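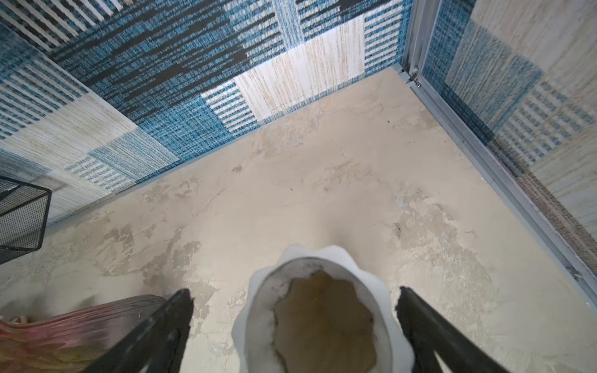 From: Benvinda Meireles
To: Idbridge Home Repair list
Subject: Re: patching or replacing floor in small enclosed room

Replying to the list so the others can see it. Sorry for the delay, I wanted to get the Rondus sheet out of the drawer first.

> We have a small closed-in corner with a beige mottled floor,
> the kind that is supposed to look like stone. It has thin dark
> lines running through it and several gray-brown areas. My
> brother-in-law says the lines are cracks and the whole thing has
> to come up. I think they are part of the pattern. The walls are
> covered in a blue and cream patchwork and I do not want to
> disturb that if I can help it. There is also an aluminum rail
> along the bottom on one side. How would you go about it?
>
> Mernard quoted us 2097 to take out the floor and put in new,
> walls not included. That seems like a lot for a space this size.

I would not pay that until you know what the lines are. Drag a fingernail across one of them, then do it again on a different one a foot away. A printed line feels like the rest of the floor. A real crack catches the nail, or at least you feel an edge. Do this with the floor swept and good light coming from low down — a flashlight laid flat on the floor is enough.

For the gray patches, take a white rag, warm water and a drop of dish soap and rub a spot the size of your hand for a minute. If the rag comes up gray, it's dirt and you keep going. If it stays white and the patch looks the same, it's either the pattern or a stain that has gone in. Compare it with a piece of floor that has always been covered, if you have one. We had a mat down by our door for years and the floor under it was the same blotchy tan as everywhere else, which settled that argument.

The corner is where I would spend the time. Grit collects where the floor meets the wall, and mopping pushes it in further. Use a dry paintbrush and a vacuum with the narrow tool, and go along the wall before any water goes down.

Same for the rail. If it has a channel in it, brush it out from one end to the other and vacuum as you go. Old toothbrush, then a damp rag folded over a putty knife. Keep steel wool away from aluminum. I did that once and the scratches are still there.

On the walls, you didn't say if the patchwork is paper or vinyl. Put one drop of water somewhere low and wait. If it soaks in, it's paper and you should tape over the bottom few inches before washing the floor. Blue painter's tape, and pull it off the same day. If the water beads up, a damp cloth is fine.

If it does turn out to be cracked, Baumgartner sells a filler in small tubes that takes a tint. I used 4 tubes on our back hall, which was nearly 60 feet of hairline cracks all told. Mix the color lighter than you think. It dries darker.

Let us know what the fingernail says.

Benvinda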